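Milley household tasks: progress report, December
Prepared by Graça Garcia for the Boko programme office

What a good stretch of work this has been! We came into the period with a simulator that ran and very little to put in it, and we leave it with 110 accepted demonstrations of small bathroom jobs, all driven by hand by our own operators and all stored with both camera views. Everything so far has been gathered in simulation, as we agreed in the plan. 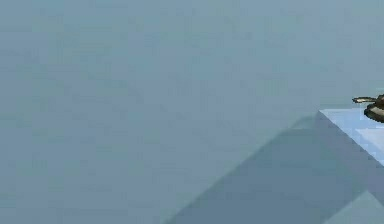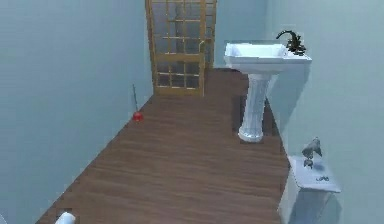 Two views from the simulator, the first with part of the gripper at the right, the second looking down the bathroom towards the door.

How do we decide that a demonstration is good enough to keep?

Each one is watched from start to finish by someone other than the operator who drove it. The reviewer checks that the job was finished, that the arm didn't pass through a wall or a fitting (the simulator will let it, now and then), and that the written instruction matches what was done. If the operator hesitated or missed a grasp and then put it right, we keep the recording and tag it. Those recoveries are some of the most useful examples we have, and I was far too quick to throw them away in the early weeks.

Where the rest of the time went

Obsa Demissie rewrote the replay tool, and it has made a huge difference. A reviewer can now step through both views together and correct the instruction text on the spot, where before it meant opening a separate sheet and hunting for the right row. He also found that our gripper commands were being saved one step late. We re-exported everything recorded before the fix, and the timing now lines up in the files we have checked.

We lost 40 demonstrations to a bad export setting that dropped the wrist rotation. They can't be repaired, so they are not in the total given at the top. The export now stops with an error if any channel is missing.

The first training run used the Woldemariam baseline with no changes to it. The policy reaches towards the right place much more often than I expected at this size of dataset, and everyone in the office came over to watch! Grasping is still poor. It tends to close the fingers early, and we think that goes back to the late commands, as the run was started before the re-export. A second run on the corrected files is queued.

Next period

More variety in starting positions comes first, as too many of our recordings begin from the same pose. Obsa would like to randomise the lighting as well, and I agree with him. We will also bring in 2 more operators from the Dudport office, who have done the practice tasks and are keen to get going.

Spending is in line with the plan. The one thing we need from you is a decision on extra storage, as keeping both views at full size fills the disk faster than we allowed for. The quote is with your office.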